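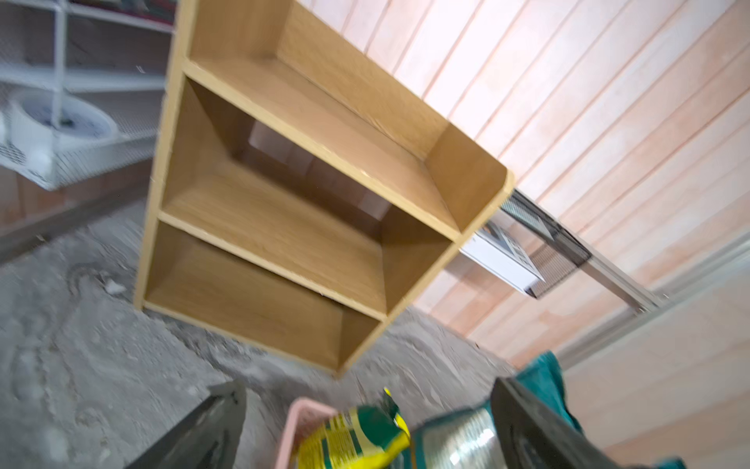
Three open compartments and a light oak-effect finish, against the paneling.

Ilport's reading room has a bookshelf again, Mar 28, 2020. The old one went out in July, and 124 paperbacks have lived in boxes ever since. The new unit, from Garnico, has a shallow open box on top and no back panel lower down, so slim volumes may travel. Readers had asked for 100 more books. They got a shelf.

Recent items
Edeo hall repainted, again
Altıntaş bakery moves two doors down
Lost umbrellas: final call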